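Projects > Redesau Household Waste > Progress report, February

This report covers the second period of the grant. We visited 400 households in Redesau and weighed their kitchen waste and mixed waste separately. The total was 3286 kg, of which 969 kg was food that could have been composted.

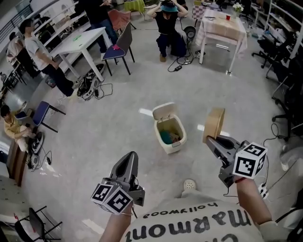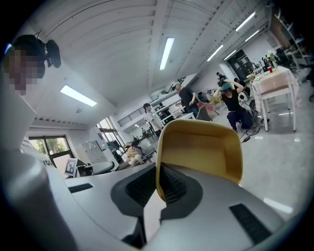
First picture: small bin with its lid open.

The Craddock district is finished. In Civetti we are late by three weeks, as the scale had to be repaired and the stairs are many. We have spent 1691 euros on bags, labels and the repair, and this stays inside the budget line for materials.

For the next period we ask your permission to move the printing money to transport.

Cuno Waste Study | Contact | Back to top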